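Teaching by Showing, Handout 4
Celina Sowa
April 17, 2018

Welcome back, everybody, and thank you for bearing with the room change. We left off last time with the two ways of showing a robot a task, so let me go over them once more before you head into the lab (I know a few of you were still copying from the board when I wiped it, sorry!).

Kinesthetic teaching means you take hold of the arm and move it through the task yourself. The joints go slack, the arm follows your hand, and the controller writes down the joint angles as you go. It feels natural very quickly, but your own body gets in the way of the cameras, and a heavy arm will tire you out sooner than you expect.

Teleoperation means you stay back and drive the arm with a hand controller or a 3D mouse. The recording comes out cleaner — the robot sees only what it will see later on — but you lose your sense of touch, and most people are slow and jerky for the first hour. Please don't be discouraged by that. Iwona Duda keeps her early attempts and will happily show them to you.

For the exercise we use Braver, our simulator, with the cube tasks. The full set has 1000 demonstrations, of which 796 are kept for training. Open the gripper well before you come down, pause over the object, and then close. Those little pauses matter when we cut the recordings into segments next week.
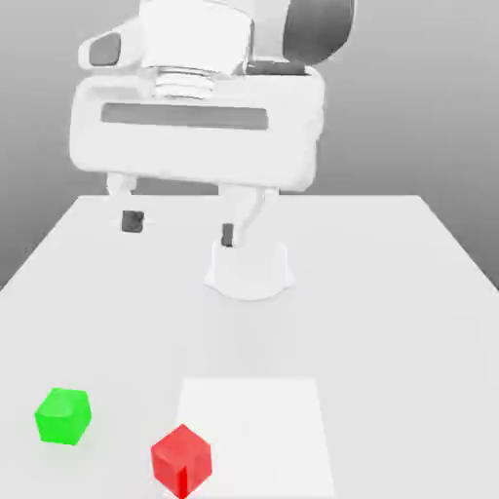

Should I throw out a demonstration if I fumbled and then recovered?
Keep it and mark it as a recovery, as long as the task was finished in the end. A learner that has only watched perfect runs has no idea what to do after a small slip.

Save your files under your group name, and bring any questions about the controllers to Nassoro Lyimo, who has the spare ones in his office.

Reading for next time: the chapter on segmentation, first half only.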